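Search this site
Enter keywords
Go

Category: About the School

About Us

The Atallah School of Baking and Food Service is a registered training provider offering certificate programs in commercial baking, pastry and counter service. The School was established by the Durnari bakery group to train its own apprentices, and opened its enrolments to the public 14 years ago. It now admits 114 students each year across 2 campuses.

Our programs are organised around the working day of a small bakery. Students begin at 5 am in the production kitchen, where laminated doughs are rolled, shaped, proved and baked. The later part of the morning is given to finishing, plating and service. Equal weight is placed on both halves of the day, and assessment is carried out in each.

The service units are taught at the bench with standard equipment: stainless steel trays, white crockery, tongs and labels. Students learn to set trays in an even row, to portion and transfer baked goods without damaging the crust, and to present a single item on a plate to the standard expected by a café customer. Croissants are used for much of this work, as the layers mark easily and show poor handling at once. 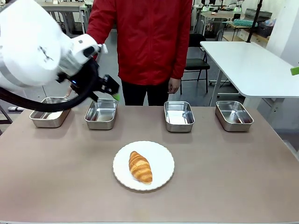
Croissant on a scalloped plate, with four stainless steel trays set out behind.

Class sizes are kept small and each student has a place at the bench. Aprons, crockery and trays are supplied by the School. Knives and footwear are the responsibility of the student, and a list of approved items is sent with the letter of offer.

The School maintains a placement program with Besico, which operates cafés and staff canteens, and with the Satimance pastry kitchens. Placements are unpaid, form part of the certificate and are arranged by the School office - students are asked not to approach host kitchens directly.

Prospective students and their families are welcome to visit on any Monday during term. Bookings should be made through the School office. Applications for the winter intake close in May.

Related pages
Certificate in Commercial Baking
Counter and Café Service Units
Fees and Payment Plans
Placement Hosts
Uniform and Equipment List
Contact the School Office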